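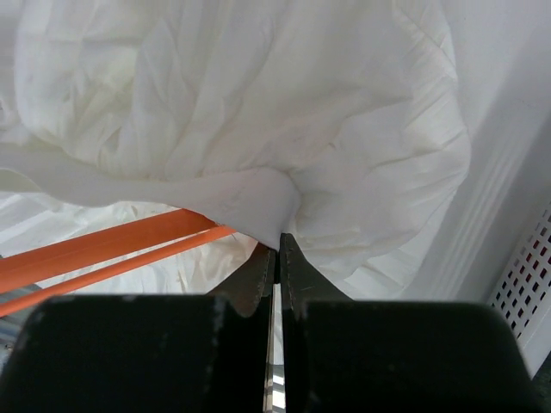 Plosby Lightweight Sheet Set, Queen, White: Review After Two Months

Mar 17, 2022

I bought the Plosby lightweight set in the queen size to replace a Remden set that had gone thin in the middle. The box holds a flat sheet, a fitted sheet and two pillowcases. The label says 100 percent cotton. I paid full price, and the set has been on the bed or in the wash ever since.

The first thing to know is that the fabric is thin. White shows this more than a color would. With the fitted sheet on the mattress you can make out the quilting underneath, and if your mattress has a printed label near the head you will probably see that too. A mattress pad fixes it. I use a plain one and have stopped noticing.

Feel

Smooth, and cool when you first get in. There was a stiff finish on it out of the package that went away after two washes. It doesn't have the dry, crisp feel of percale from a hotel, and it isn't slippery like sateen. It sits somewhere in between. I sleep warm and this has been a good sheet for me. In the cold part of February I added a blanket and was fine.

The pillowcases feel the same as the sheets. Some sets seem to use a cheaper cloth for the cases, and this one doesn't.

Wrinkles

This is the weak point. The fabric creases easily and holds on to the creases. If you leave the load sitting in the dryer you get a ball of small, sharp wrinkles, and smoothing by hand does very little. The flat sheet also likes to wrap itself around the pillowcases and twist, so the middle of the bundle comes out damp while the outside is dry.

What has worked for me:

Wash the set by itself, with no towels.
Stop the dryer halfway and untangle everything.
Take it out slightly damp and put it straight on the bed.

Done that way, the fitted sheet pulls flat on its own and the top sheet looks acceptable by evening. Ironing works well and quickly, as you would expect with cloth this thin, but I only bother with the pillowcases. If you want a bed that looks pressed without any effort, buy a cotton and polyester blend.

Fit

The listing gives a pocket depth of 14 inches. My mattress with the pad is a little under that and the corners have stayed put. The elastic goes all the way around. One corner has a small tag that says "foot," and I would like to see that on every fitted sheet sold.

Shrinkage was minor. The flat sheet lost a bit of length after the first wash and has held steady since. There is still enough to tuck under at the bottom. The pillowcases are cut long, and a standard pillow sits well inside with no end poking out.

Stitching

The hems are straight and the thread matches. I found one loose end on a pillowcase and snipped it. No seams have opened. The wide hem at the top of the flat sheet puckers slightly after washing, and an iron takes care of it if it bothers you.

Stains and whiteness

The sheets are a clean white and have stayed that way so far. I wash in warm water with ordinary detergent and no bleach. Coffee came out of the flat sheet after a soak. A makeup smudge on one pillowcase took two tries with dish soap.

Compared with others

The Remden set was heavier and came out of the dryer looking better, but it was too warm for summer, and it pilled along the side I sleep on. I have also used the Foulkes percale, which costs more. Foulkes has the crisper feel and a deeper pocket, and it wrinkles nearly as much. If the two were the same price I would take the Foulkes. They aren't, and the difference in daily use is small.

Packaging

The set arrived in a drawstring bag made from the same cloth. I expected to throw it out and have kept using it for the spare pillowcases. The cord is short, so don't overfill it.

What I'd change

A slightly thicker cloth for the fitted sheet only, and an off-white option. At the moment it comes in white and a gray I didn't care for. Pillowcases sold separately would help too, as mine always wear out first.

Good for: warm sleepers, guest rooms, anyone who line-dries.
Not so good for: bare mattresses with dark labels, people who hate wrinkles.

Rating: 4 out of 5. I've ordered a second set for the guest bed.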